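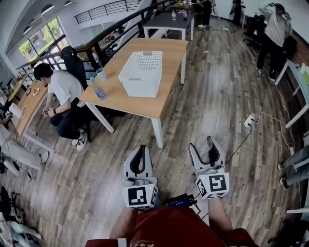
Asville 924 work table and Jokevow storage basket - review

Rating: 5 out of 6

The 924 is a plain rectangular table with a light wood-grain top and white legs. I bought one in December for a shared workroom where it stands in the middle of the floor, clear of the walls, and gets used from all sides. The white perforated basket on top is the Jokevow, bought separately and reviewed at the end.

Assembly

One person can do it, though turning the table upright is easier with two. The leg bolts go in from below and the key supplied is too short to get proper torque. I used my own. Tighten each bolt halfway, stand the table up, then finish them. Doing them fully on the first pass left mine with a slight twist.

Stability

Our floor is grey-brown wood-grain plank, scuffed in places, and not level. The table rocked until I adjusted one foot. After that there was no movement under normal hand work. Leaning on a corner still produces a small sway along the long side, less than on the Heywood it replaced. The feet have left no marks on the planks.

Top

The finish wipes clean with a damp cloth. Cold bottles left standing overnight have not raised the surface. A craft knife does mark it, so use a mat. The edges are square and a little sharp on the forearm if you write at it for long. Bushra Shaikh, who shares the room, has put edge tape on her side and prefers it that way.

Basket

White plastic, grid pattern of holes in the sides, rectangular cutout for a handle. The cutout is wide enough for a gloved hand. The sides flex when it is lifted full from one end - use both hands. Small items such as pen caps and screws should go in a bag first or they work their way into the holes. It slides easily on the table top, and a strip of rubber matting underneath cures that.

Against

The supplied key. The sharp edges. Vakum, the shop I ordered from, delivered the legs on Wednesday and the top the week after, so check that both parcels are listed before you pay.

I would buy the table again. The basket is adequate.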